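Perguntas frequentes – toalhas de mesa e mesas redondas

Reunimos aqui as perguntas que os clientes da Pomitz nos enviam com mais frequência. Se a sua não está na lista, escreva-nos pelo formulário de contacto.

Que tamanho de toalha devo escolher para uma mesa redonda?
Meça o diâmetro do tampo e some duas vezes a queda que deseja. Para uma sala de trabalho recomendamos uma queda curta, para que o tecido não fique preso nas cadeiras.

Posso usar uma toalha estampada num escritório?
Sim, pode. Um padrão de flores e folhas sobre fundo branco combina bem com uma sala clara, com janelas grandes. Também disfarça melhor as pequenas manchas do que um tecido liso.
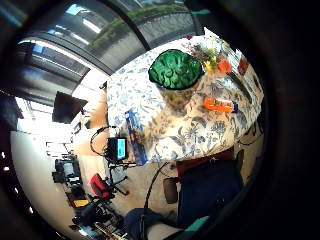 Mesa redonda com toalha branca de flores e folhas em azul e bege, e um pequeno ramo de flores.

Que flores ficam bem com este padrão?
O azul e o bege são cores calmas, por isso aceitam flores vivas: roxo, amarelo, laranja. Preferimos um ramo pequeno. Um arranjo alto impede as pessoas de se verem quando estão sentadas.

A toalha Flakix pode ser lavada na máquina?
Pode, num programa delicado e sem lixívia. Seque à sombra e passe pelo avesso, com o ferro morno. Na primeira lavagem, lave-a separada das outras peças.

Como verifico a qualidade do tecido quando recebo a encomenda?
Passe a mão devagar sobre a superfície e depois segure uma ponta contra a luz da janela.
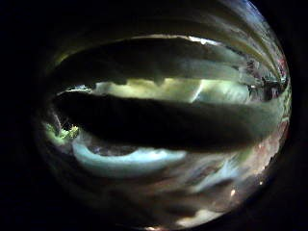

Faça isto antes da primeira lavagem, porque depois já não aceitamos a devolução. Se encontrar um fio puxado ou uma falha na estampagem, guarde a embalagem e envie-nos o número da encomenda.

O modelo Lappalainen ainda está disponível?
Está esgotado neste momento. Esperamos recebê-lo de novo em janeiro – a referência continua a ser a 439.

Quantas toalhas devo ter para a mesma mesa?
Aconselhamos 2. Enquanto uma está a lavar, a outra fica na mesa.

Fazem toalhas por medida?
Sim, na nossa oficina de Plundavstead. O prazo é de 4 semanas depois da confirmação das medidas. As peças por medida não podem ser trocadas.

Última atualização: quarta-feira, 23 de agosto de 2023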